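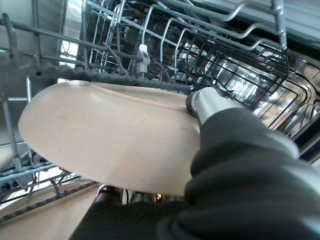

Une assiette beige dans le lave-vaisselle

Bon, on m'a encore demandé comment je fais tourner mes vieux jeux DOS et Windows 95 sur un PC récent, alors je remets tout au propre. J'ai pris comme cobaye Amundsen, un jeu d'exploration polaire auquel j'ai joué tout un hiver quand j'étais gamin, et que j'ai retrouvé sur CD dans un carton (boîtier fendu, manuel intact, joie immense !). La méthode marche pour à peu près tout ce qui date de la même époque.

Ce qu'il vous faut : le CD ou la disquette d'origine, DOSBox (gratuit, prenez la dernière version stable), un lecteur de CD externe si votre PC n'en a plus, et une petite heure devant vous.

1. Copier le jeu
Créez un dossier tout simple à la racine du disque, par exemple C:\JEUX. Pas d'accents, pas d'espaces, huit caractères maximum pour chaque sous-dossier. Moi j'avais appelé le mien « Vieux jeux préférés » la première fois et j'ai perdu une soirée à me demander pourquoi rien ne se lançait. Ensuite, faites une image du CD au format ISO, ou BIN/CUE si la musique est gravée en pistes audio. Amundsen est dans le second cas : avec un simple ISO, vous traversez la banquise dans un silence total, et c'est quand même dommage.

2. Monter les lecteurs
Lancez DOSBox et tapez, ligne après ligne :

mount c c:\jeux
imgmount d c:\jeux\amundsen.cue -t iso
d:
install

L'installateur vous demande la carte son. Choisissez Sound Blaster 16, adresse 220, IRQ 7, DMA 1, et DMA 5 s'il réclame un canal 16 bits. Si le test ne donne rien, revenez en arrière et prenez Sound Blaster Pro, ça dépanne souvent.

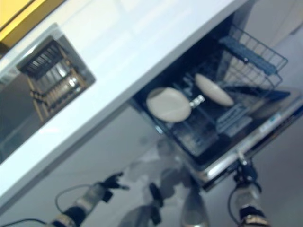

Une fois l'installation terminée, repassez sur C:, entrez dans le dossier du jeu et lancez-le. Chez moi l'intro s'affiche tout de suite, mais les chiens du traîneau filent comme des fusées. Normal, la vitesse n'est pas encore réglée.

3. Régler les cycles
C'est l'étape que tout le monde saute, et c'est celle qui change tout. Par défaut DOSBox choisit lui-même, et il se trompe une fois sur deux. Pendant la partie, Ctrl+F11 ralentit et Ctrl+F12 accélère. Notez la valeur qui vous convient (elle s'affiche dans la barre de titre), puis reportez-la dans le fichier de configuration, section [cpu] :

cycles=fixed 18000

18000 me va très bien pour Amundsen. Pour Covness, le jeu de gestion de port que j'ai refait en mars, il a fallu monter bien plus haut, sinon la souris se traînait dès que la rade se remplissait. Tâtonnez par petits pas, et méfiez-vous des scènes d'intro, elles ne sont pas représentatives du jeu.

4. L'affichage
Dans la section [render], mettez aspect=true pour retrouver le format 4/3. Sans ça, sur un écran large, les personnages ont tous l'air d'avoir été écrasés par une armoire. Pour le filtre, à vous de voir – moi je laisse les gros pixels bien nets, j'ai grandi avec.

5. Et pour les jeux Windows 95 ?
Là, DOSBox tout seul ne suffit plus. Essayez d'abord le mode de compatibilité : clic droit sur l'exécutable, Propriétés, Compatibilité, Windows 95, et cochez les 256 couleurs. Zustel, un petit casse-tête avec des engrenages, est reparti comme ça du premier coup. Premia, par contre, refuse tout net, son installateur est en 16 bits et un Windows 64 bits n'en veut pas. J'ai fini par lui monter une machine virtuelle avec un vieux Windows, je ferai une page à part parce que c'est long.

Les sauvegardes, enfin. Elles restent dans le dossier du jeu, donc copiez-le en entier de temps en temps. J'ai perdu une expédition au jour 79, à deux étapes du pôle, en réinstallant par-dessus sans réfléchir. Je m'en remets doucement.

Si le jeu plante au lancement avec un message sur la mémoire EMS, ajoutez ems=false dans la section [dos] et relancez.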